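Home Journal Builds Parts Contact

August 7, 2018
By Hiyori Ebihara
4 min read

Back from the shop at eleven, feet sore, and I still don't think two arms are better than one. I said so in May and I said so again tonight. Gyu-bin's answer is always that people have two hands. People also have eyes that work and a neck.

The job we gave ourselves was to unload a tray of mugs and put them on a rack. That's the whole job. I can do it while talking on the phone. We have put 123 hours into it between us, going by the sheet on the door, and I know I forgot to sign in plenty of times.

Spent the first part of the evening on the rail. Both arms sit on the same track and the left one had been creeping out of line. Gyu-bin wanted to fix it in the software, add an offset and move on. I wanted to loosen the bolts and square it up, so we did that, and it took 30 minutes and one skinned knuckle. An offset is how you end up with three offsets and no idea which one is lying to you.

Then the cloth. I was against the cloth on the walls when he brought it in from Stitville and I'm still against it. He says a plain background makes the thing lazy and it should learn to cope with a busy one. Maybe. It looks like my aunt's guest room in Kisville. The aluminum frame is good, I'll give him that, it doesn't wobble when both arms swing.

He read me a post by somebody in Ukport who claims their setup cleared a tray 3,000 times without a drop. No video, no word on what kind of mugs, or whether a person was standing there setting them straight between runs. I asked him if he believed it and he said he believed some of it.

So tonight I set the tray up my way. Every time he does it the mugs stand upright in neat rows, handles out, and then he is pleased with the results. I turned some of them over and laid the pink one on its side. Different colors, handles pointing anywhere. That's what a tray looks like when real people have been at it. 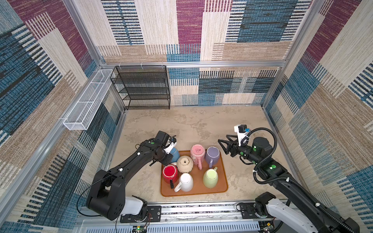 He grumbled that it wasn't fair to the right arm, which has the corrugated hose and doesn't like to twist. Fair! I told him the sink at my house isn't fair either. We argued over whether a mug grabbed by the rim should count as a pass. I say no, and I wrote no on the sheet in pen.

Still want to try softer finger pads. Ha has a set for 11 dollars but shipping is more than the pads, so I might cut some from an old mouse mat first. Need to bring the small hex keys back from home too, and tape up that knuckle before work tomorrow.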